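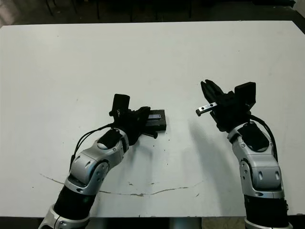
Escobar House Visitor Access Project: Interim Progress Report

Submitted to: Wotudus Fund, Heritage Sites Program
Prepared by: Marcelino Benítez, site operations
Date: Fri 9 September

We use cookies to remember your settings and measure traffic. By continuing to browse you accept our cookie policy. Accept / Manage settings

1. Scope of this report

This report covers work completed at Escobar House since the first grant payment. The approved scope consists of an accessible path from the parking area to the kitchen building, a revised guided tour with fixed stops, timed entry, and a new orientation room in the former wash house. The grounds have remained open on normal days. The kitchen building was closed to the public while the doorway was being rebuilt and has since reopened.

2. Accessible path

The path is complete except for edging at the east end. Finished length is 136 feet. The surface is compacted stone fines over a crushed base, as specified. The running slope was checked after final rolling and is within the limit given in the grant application at every point measured. The cross slope near the cistern was out of tolerance on the first check. That section was lifted, regraded and rolled again, and passed on the second check. The contractor did not charge for the rework.

Drainage along the north side is slower than expected. Water stands against the old brick border after heavy rain. The border dates from the original garden layout and cannot be cut without approval from the county preservation office. We have asked for permission to lay a perforated pipe below it. No reply has been received. If permission is refused, a shallow swale on the uphill side is the fallback, at a slightly higher labor cost that can be met from contingency.

3. Guided tour

The route now has six stops: the gate, the main house, the kitchen building, the two remaining cabins, the well, and the burial ground. Under the old arrangement the cabins were left to the end and were often dropped when a group ran late. They now come directly after the kitchen, and guides have been told that the gate talk is the one to shorten when time is lost.

Group size is capped at 10. The limiting space is the rear room of the main house, where a larger group blocks the exit door.
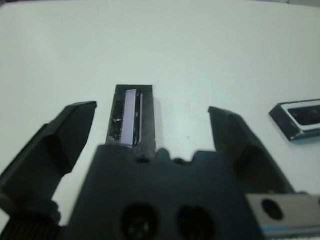
The cap has held on all scheduled tours. It has been exceeded on school visits, where the second guide was not available and the teachers preferred to keep the class together. We are treating this as a staffing problem. Two more guides are in training and will be cleared to lead groups in October.

The tour script has been rewritten using the estate inventories and the church register. Names of enslaved people are now read out at the cabins where a record supports their presence on the property. Where the record gives only an age or an occupation, the script says so. The descendants' group in Skivton reviewed the second draft and asked for changes to the burial ground section, chiefly to wording taken from an older brochure. All of these changes were adopted. The older brochure has been withdrawn and the remaining copies recycled.

4. Timed entry

Prekitance has been installed as the booking system and is in use at the gate and on the website. Walk-up visitors are entered in the same schedule as online bookings, so guides work from one list. Setup took longer than planned. The main cause was the member discount, which the system first applied to every ticket in an order when it should have applied only to the member's own. The supplier corrected this and we refunded nothing, as the errors were all in the visitor's favor. The resulting loss is small and has been charged to general operating funds.

Mobile reception at the gate is poor. Tickets are checked against a printed list on days when the connection drops. A wired line to the gatehouse is priced but is outside the grant scope, and we are not requesting funds for it.

5. Orientation room

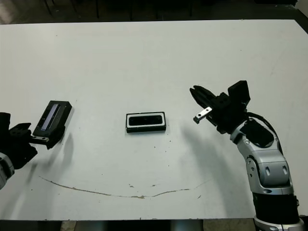

Plaster repair and limewash in the wash house are finished, and the floor has been leveled at the threshold. Electrical work is in progress. The remaining purchase is the central table, which will carry the raised site map and be handled by most visitors on arrival. The finish has been reconsidered. A matte white top like the one in the photo shows light scuffing and small specks of dirt plainly, and the room will be cleaned only once a day. We now propose a mid-gray top of the same overall size. The supplier has confirmed that the change does not affect price or delivery. Please treat this as a request to vary the specification.

The map itself has been proofed. The well was shown on the wrong side of the lane and has been moved. Braille labels will be checked by an outside reader before the final casting.

6. Spending

The path budget line is 100 percent committed, with the final invoice held until the edging is done. The tour and interpretation line is underspent because guide training started late. The timed entry line is closed. The orientation room line is on budget, with the table and map casting still to be invoiced. No transfer between lines is requested.

7. Work before the next report

- Complete edging at the east end of the path
- Obtain a decision on drainage, or proceed with the swale
- Clear two guides to lead groups
- Order the table once the finish is approved
- Reprint the visitor leaflet with the new stop order

The leaflet reprint depends on the table only for the photograph of the room, and can go ahead without it if approval is delayed.

Related items
Escobar House: opening hours and directions
Booking a school visit
Reading the estate inventories: notes for guides
Skivton walking routes
Wotudus Fund: reporting requirements for site grants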